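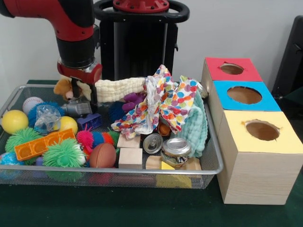
Kalevi Jääskeläinen has asked twice now why a sheet about cell safety spends half its length on toys. Fair point, Kalevi. The arm has passed every check since June. The toys have not.

Canditz cell, bin picking, pre-session check
Sunday, January 22, 2023
Checked by: Canan Akgül
Target for this task: 3,000 accepted picks. In the set so far: about 2,000.

ARM AND GRIPPER

Emergency stop pressed and reset – OK
Comment: Reset needs a firm twist. Two people have reported it broken this month and neither had twisted it.

Gripper mount screws – OK
Comment: Marked with paint pen so we can stop arguing about whether they moved.

Finger pads – REPLACE SOON
Comment: Left pad is shiny. It still holds a wooden block and has opinions about soda cans.

Speed limit on for teleoperation – OK
Comment: Please leave it on. Cillian, the log has your initials in it.

TRAY AND OBJECTS

Tray mesh, no broken wires – OK

Cans, no torn edges – OK
Comment: Crushed is fine, we want crushed. Torn goes in the recycling. Run a gloved thumb along the rim before it goes back in the pile.

Cloths, no loose threads – FAIL, then OK
Comment: Trimmed one thread that had plans for the wrist joint.

Spiky puffer balls, no splits – OK
Comment: Squeeze each one. Yes, all of them. Yes, in front of visitors.

Plastic bag – ALLOWED
Comment: The depth camera can't see it and the operators hate it, so Irkbridge would like more of it.

Pile mixed by hand between episodes – FAIL
Comment: Taner Öztürkmen's last batch starts from what is plainly the same heap every time, with the baseball on top. The model will learn that the world contains a baseball. Dig to the bottom of the tray and turn it over.

Box stack outside the tray, lids on – OK

RECORDING

Camera mount tight, view matches reference – OK

Disk space – OK
Comment: Bayram drive only. The other one is full of Ojārs's test runs, which he is going to sort out soon, as he was in June.

Failed grasps kept and labeled – PARTLY
Comment: A drop is a useful example. Deleting it because it looks bad is how we ended up with a policy that had never met a slippery can. Label it "drop" and carry on.

OPEN ITEMS

Order finger pads – Canan
Re-record the baseball batch – Taner
Move test runs off the second drive – Ojārs, again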